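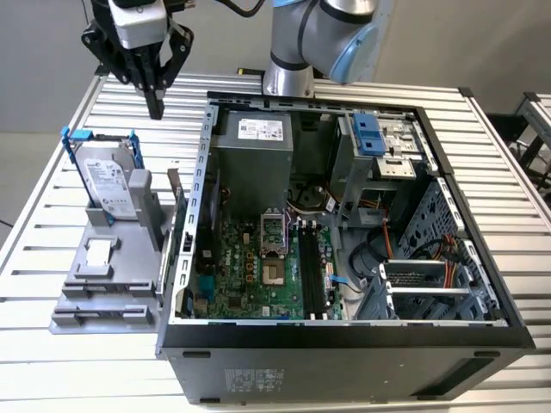 Photo: Wenche Rønning

Why Does My Dog Chew Everything?
A read-along explainer for kids who share their home with a dog

If you have a dog at your house, you probably know the feeling. You come home from school, you kick off your shoes, you go and get a snack, and when you come back there is only one shoe. The other one is under the table, and it has a dog attached to it. My own dog, Betau, has eaten the corner of a library book, most of a wooden spoon, and one ear of a stuffed rabbit that belonged to my daughter when she was small (we sewed on a new ear, but it's a different gray and you can tell).

It's easy to be cross when this happens. I've been cross plenty of times! But dogs have good reasons for chewing, and once you know what they are you can help your dog pick better things to chew on.

Chewing is how puppies find out about the world

Think about how you find out what something is like. You pick it up with your hands, you turn it over, maybe you squeeze it. A puppy doesn't have hands. It has a nose, and it has a mouth, and it uses both of them on absolutely everything. When a puppy picks up your sock it is learning that socks are soft and stretchy and smell wonderfully of you.

Puppies also chew when their teeth are coming in. You may remember having a wobbly tooth, and how you couldn't leave it alone. Puppies lose their baby teeth too, and the big teeth push up underneath, and their gums get sore. Chewing on something firm and a little bit cool feels good on sore gums. Sometimes you might even find a tiny puppy tooth on the rug, although most of the time the puppy just swallows it, and that does no harm.

Grown-up dogs like it too

You might think that once all the big teeth are in, the chewing would stop. Well, it does slow down, but it doesn't go away. Grown dogs chew when they are bored, when they have been alone a long while, when they are a bit worried (thunder is a big one at our house), and also simply when they feel like it. A good long chew can help a dog settle down, the way drawing or humming might help you.

My neighbor Theophilus Amegashie has an old brown dog called Melildale, named after the street where she was found. She doesn't run much anymore, but every evening she carries her rubber ring to the same patch of carpet and works away at it with her eyes half shut. Theophilus says he can't hear the television over it.

What are chew toys made of?

Lots of different things, and it's fun to look at the labels in the pet store and see.

Natural rubber starts as a milky juice called latex, which comes from a tree. People make a thin cut in the bark and the juice drips slowly into a cup. Later it is treated and heated until it turns tough and bouncy. Rubber is good for dogs who like to chew slowly and for dogs who like to chase things that bounce off in a silly direction.

Rope toys are often made of cotton, which is a plant, and it's the same plant your T-shirt may have come from. Ropes are lovely for tugging. You do have to keep an eye on them, though. When a rope starts to come apart into long strings, it's time for it to go, as strings can make a dog very sick if they are swallowed.

Soft toys have stuffing inside, and some of that stuffing is made from old plastic bottles. The bottles are washed and chopped into little flakes, the flakes are melted, and the melted plastic is pulled out into fluffy threads. I think that's marvelous – a bottle somebody drank lemonade from could end up inside a plush duck.

How to choose a good one

Do this part with a grown-up.

Look at the size first. A toy should be too big for your dog to swallow, and that means a toy that suits a little terrier can be dangerous for a Great Dane.

Next, try pressing it with your thumbnail. If it gives a little, that's a good sign. Things that are as hard as a rock can crack a dog's tooth.

Check for buttons, ribbons and glued-on eyes. Your dog will find these in the first 5 minutes, believe me.

Dogs have opinions, too, so don't be sad if yours walks right past the toy you picked. Betau ignored a lovely green ball all through February and then one morning decided it was the best thing he had ever owned.

If your dog has something it shouldn't

Please don't chase, and please don't pull. To a dog, chasing is a wonderful game, and pulling can make some dogs grumpy enough to snap. Call a grown-up, and let them offer a swap – a toy or a bit of food for the thing in the dog's mouth. When the dog drops it, everybody says "good dog" in a nice cheerful voice. And if you think your dog has swallowed something it shouldn't have, tell a grown-up right away, even if it was your thing and you left it on the floor. They won't mind half as much as you think, and they will want to call the vet.

Something to try at home

Put out your dog's toys in two groups, and hide one group in a closet. After 7 days, swap them over. Dogs get bored with the same old toys just as you do, and a toy that has been away for a week smells new and interesting again. You could keep a little chart of which one your dog goes to first. Dehua Ren, who is nine and lives across from us, did this with her spaniel, and the winner every single time was a knotted old dish towel.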